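**Ticket 158: basking-side probe reads low, juvenile water monitor enclosure**

Opened by: Hedvika Bartoš
Site: Ollbridge reptile room
Status: waiting on part

Basking surface alarm went off three times overnight. The Skestard controller shows the hot end dropping well below the set point, then jumping back. Cool end is steady. The monitor is active and ate normally.

**7:40 am.** Swapped probe leads between channels 3 and 5. The fault moved with the probe, so the controller is OK. Logged the old readings before clearing them.

**8:15 am.** Checked the probe cable where it passes the pool. Outer jacket is scratched through near the clip, most likely claws. Taped it for now.
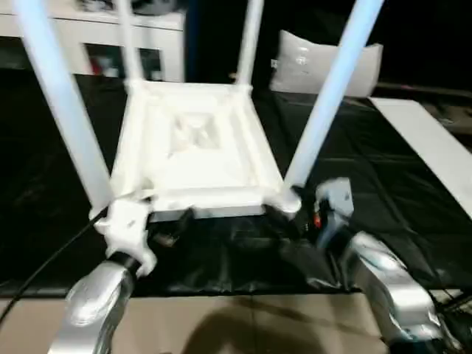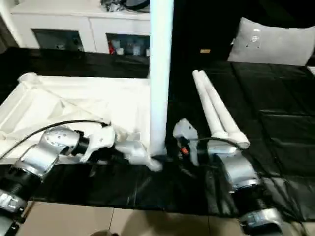

Miroslava Skála asked whether the animal could reach the cable from the pool edge. It can, easily, when it stands up on its hind legs. The new run should go up the back wall and stay out of reach the whole way. An upright like the tall white pole in the second photo would do as a guide, with the cable inside it — no clips on the outside. The pole has to be fixed top and bottom or the monitor will push it over.

**11:30 am.** Tape is holding. No alarms since. Spot checks with the hand thermometer match the display.

**To do**

- Order replacement probe from Lellness, long lead (200 cm)
- Fit new cable run before the probe goes in
- Keep the low alarm on until both are done

Miroslava has the evening check.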